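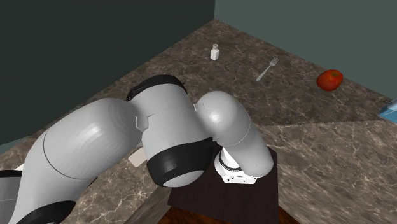 White arm, marble countertop.

The Drestora survey reached Gindholm on January 16, 2020, and Hala Hijazi initialed it without sitting down. The well had dropped seven feet. Over 300 households drew from it.

"Instrument error," said Halvorsen.

She had calibrated the gauge herself – twice, at the pump house, with Yazzie holding the lamp. She wrote the depth in the ledger, then the time, then the temperature of the water. Halvorsen asked for the pen. She kept it and began the next line.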